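Kavunville, 13 Jun 2020

Cakitz Publishes Gripper Comparison for Simulated Kitchen Tasks

Shares: 36 | Comments: 13

Cakitz has released results from 1515 simulated trials comparing two parallel grippers on one arm controller. Tasks covered faucets, dishes and fruit. The wider finger pads held the faucet in 70 percent of attempts.

"Contact settings were fixed in April," said test lead Shiuli Howlader. 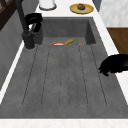 Availability

Trial logs are free on request from Cakitz.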